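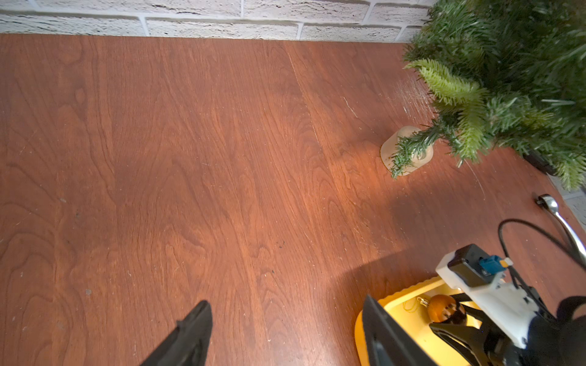 Räsänen would leave the table alone until after the holiday, and then give it a soft cloth and nothing more. That was his answer when we asked our respondents how they treat a wooden surface that spends part of the winter under seasonal decorations, and we were a little surprised by how many of the others wrote back to say much the same thing. Martti Räsänen also added, in a second letter, that he no longer believes in polishing at all – a position we come back to below, as it caused some lively discussion among the three of us.

### 4.2 Surfaces that hold the season

In the previous section we looked at where households in Tendthorpe put their holiday things, and we found that the table against a wall was by far the favorite spot. In this section we turn to the table itself. It is easy, when one is writing about decorations, to write only about the tree and the candles and the little glass jars that come out of the closet once a year, and to forget the piece of furniture that carries them. Our respondents did not forget it. They wrote to us at length (sometimes at very great length, for which we are grateful) about scratches, dust, water rings and the pale patches that appear wherever a pot or a tree stand has been dragged sideways instead of lifted.

Figure 1 gives an idea of the kind of surface we have in mind: a reddish-brown tabletop with a strong, wavy grain, set close to painted white brick.

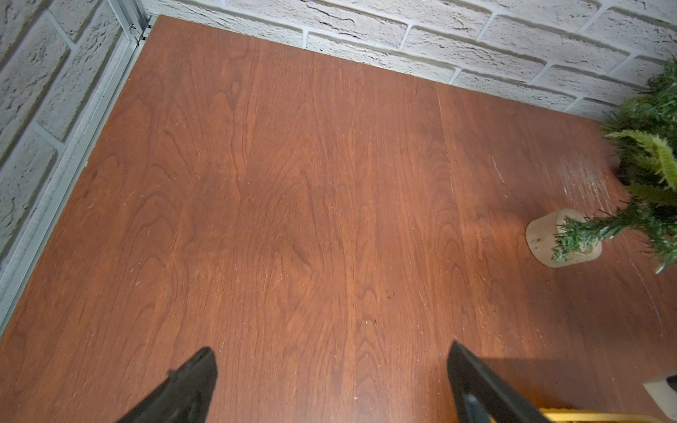
**Figure 1.** Tabletop and painted brick walls, seen at the corner.

A grain as lively as this one came up again and again in the letters, and always with affection. People told us that a busy pattern is forgiving. Dust settles into the look of the thing, and a small mark that would shout from a plain white top can go unremarked for a whole winter. One family had bought their table secondhand from Santoso, the furniture dealer by the river, for exactly this reason, and they were still pleased with it when we visited in August.

There is another side to this, of course. A surface that hides its marks so well also tends to be looked at less carefully, and several people discovered their scratches only when the decorations came down and the daylight fell across the wood from a low angle. We tried this ourselves with a desk lamp in our own department, and spent a humbling afternoon finding out what years of coffee cups had done to the meeting table.

White walls were discussed nearly as often as the wood. Respondents with painted brick said that it brightened a dark tabletop and made greenery stand out nicely, and that it asked very little of them apart from a dry brush now and then. Rough brick does hold dust in its joints, and what comes out of the joints lands on the table below. Two households had taken to brushing the wall first and wiping the table second, after doing it the other way around for longer than they cared to admit.

We now return to the matter of polish. Of the 90 letters we received, only 10 recommended polishing before the decorations went up, and most of those named Flullik, an oil sold locally in small tins. Räsänen had used it for years. His objection was that an oiled surface stays a little tacky in a cool room, so that needles and glitter cling to it and have to be picked off by hand. Others felt the oil was worth the trouble for the warmth it gave the color. We have no wish to settle the question, and suspect that room temperature matters more than either side allowed.

What we can say is that felt pads and folded cloths under heavy objects were popular with both camps – and that the people who used them wrote noticeably more cheerful letters. The next section follows the decorations back into their boxes, starting with the Oder Street households.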